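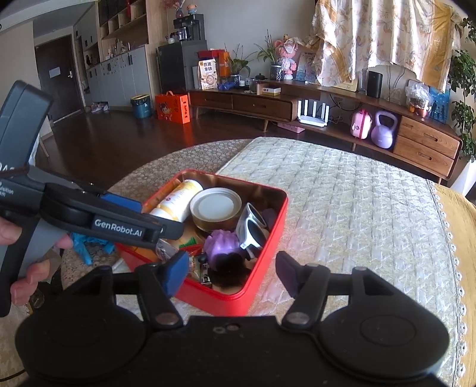

Posted by southpaw_sal in Fight Talk, January, 9:40 pm

Tandlow card: was that a robbery or do I need new glasses?

I had our guy up four rounds to one at Girnulport and the judges had it the other way. He threw 324 punches. The other fellow mostly threw his weight on him and got a belt for it.

cornerstool70
New glasses. Throwing 324 is nice, but my nephew throws plenty at a piñata and we don't score him either. Body work won it.

southpaw_sal
What body work? He was hugging. I've had less affection at weddings.

Skaltcombe_Mick
I was there, row 70-something, behind a pillar. From what I could see, which was one elbow, it was close. The Ó Briain gym lot were booing before the cards were read, so make of that what you like.

cornerstool70
They boo the anthem singer, Mick.

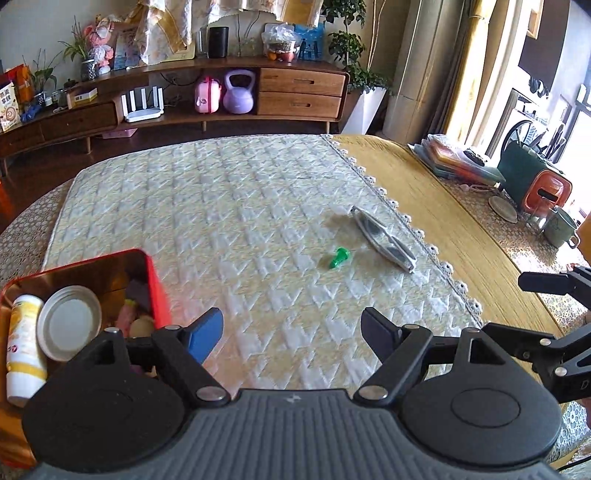

Rematch talk (moved from main thread)

ringrust
Promoter says they sold 898 seats and wants to run it back at Skaltcombe. Bigger hall, worse parking.

southpaw_sal
I'd pay. I'd complain the whole way there, but I'd pay.

cornerstool70
Same result, only slower. His left hand drops after round three and everybody in that division has a TV.

Skaltcombe_Mick
Does the new place have pillars?

ringrust
Two. I'll save you one.

Contact the mods | © Tandlow Fight Forum | Back to top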